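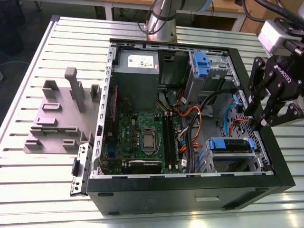 Jad Khoury wrote in after the last page to say that I'd got it backwards, and that anyone teaching an arm to strip old computers should spend the first month on the plate and the second month on the arm. I've read his message several times now and I think he's right, which is annoying, as I'd already done it the other way round.

So these are the bench tips as they stand, from the strip-down cell we're building at the Diltdale workshop. The idea is simple enough: a dead PC goes on the bench, the arm lifts out the bits worth keeping and parks each one in its own holder. Getting it to do that without somebody hovering over it is another matter! Most of what follows is about holders, cables and where to put your coffee (on the other bench, please).

Pick one case and stick with it

My first mistake was trying to be clever and use whatever came out of the skip. Every make has its own latches, its own drive cage, its own opinion about where the power supply goes. Find a case you can get several of and do nothing else until it works. We went with old Dell towers with blue plastic latches, mostly because the office clearance people in Illstead had a stack of them, and a bright blue latch is a gift if you're squinting at a camera picture at nine at night.

Lay the tower on its side with the panel off. I know people like to work on them standing up, but gravity is your friend while you're learning. A drive that slips drops back where it came from.

Take the cooler off by hand, before the arm gets anywhere near it. Old heatsink paste grips like toffee and I don't want to find out which gives way first.

Print the holders a bit loose

Our plate is 245 mm on its long side, only because that's what fits on the workshop printer with a brim round it. It has tall posts, low blocks and a long slot for memory sticks. The first one I drew was lovely and tight, and everything jammed in it. Open up each slot until a part goes in with a bit of a rattle, then put a slope on the top edges so that a part arriving slightly crooked slides home by itself.

Hard drives want standing up. Laid flat they take up half the plate and the fingers have nothing to get hold of. Leave the caddy on too, as the rails give you something to pinch that isn't the drive.

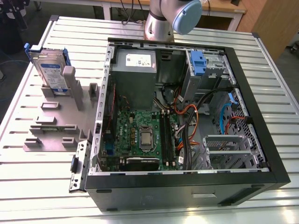

Hard drive parked upright, still in its blue caddy.

Print in a dull grey if you can. I had some very shiny white filament left over and Zaid Abou Jaoude talked me out of it, and a good thing too, with the glare we already get off the bench. I keep meaning to hang some greaseproof paper under the strip lights.

Bolt the plate down at opposite corners and then draw round it with a marker. If it ever gets knocked you'll see at once, and you won't spend an evening blaming the software. (I spent two.)

Tame the cables before anything else

If I could paint one tip on the wall it would be this one. Loose leads snag fingers, hide the thing you're after and spring up the second you let go of them. Unplug what you can, then tuck the rest down the side. Twist ties are better than cable ties, you'll be undoing them constantly. Paper masking tape is fine for the flat data leads and doesn't leave glue behind.

Your robot's own cable needs the same care. Run it through every pose by hand, slowly, and look for the spot where it goes tight. Ours did it right at the far end of the reach, somewhere I'd never have thought to check.

Lift first, then turn. I had the wrist tilting while the drive was still half in the cage and it wedged itself like a drawer in damp weather. Now it goes straight up until it's well clear, stops, and only then swings over.

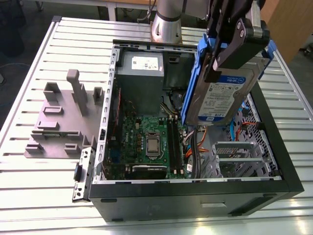
Slow it down, then slow it down again

Everybody wants to show visitors the fast version. Leave it. At low speed a bad grip is a scuffed label, and at full speed you're hunting for a drive under the radiator. I keep a hand by the stop button and my notebook in the other, and write down each go with a word or two: "too low", "caddy caught", "fine". We're on run 161 and the notebook has been more use than any of the logs. Baptiste Le Goff has a spreadsheet for his, with colours. Mine has a tea ring.

Go for a waypoint above every holder, about 300 mm up if your arm has the room, and make it pass through there on the way in and on the way out. It's dull to watch. It also means there's only one bit of each move you need to worry about, the last straight drop, and you can sit and fiddle with that on its own.

Put a small camera at the wrist as well as the one at the side. The side one tells you where the arm is, but for where the fingertips are going you want to be right down there with them, 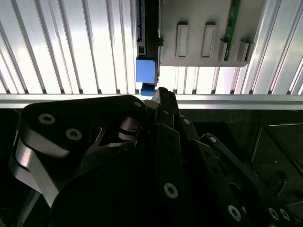 and you'll need a while to get used to it, as the hand takes up so much of the picture and your sense of up and down goes completely. I stuck a bit of tape on the monitor with an arrow pointing to the door, and that sorted me out.

Set the exposure by hand if you're able to. On automatic it looks at bright metal and decides everything else can be black. I set mine by a part sitting on the plate and let the bench go as white as it likes.

Odds and ends

Keep a tub for screws with a magnet glued underneath. Wipe the fingertips with a damp cloth at the start of a session, dust makes them slippery. Save the arm positions under a new name each time you change the plate, and write that name on the plate in pencil. Memory sticks go in by their ends, never across the middle, and I'm still not happy with the slot for those, so there'll be another version of it in April if the printer is free.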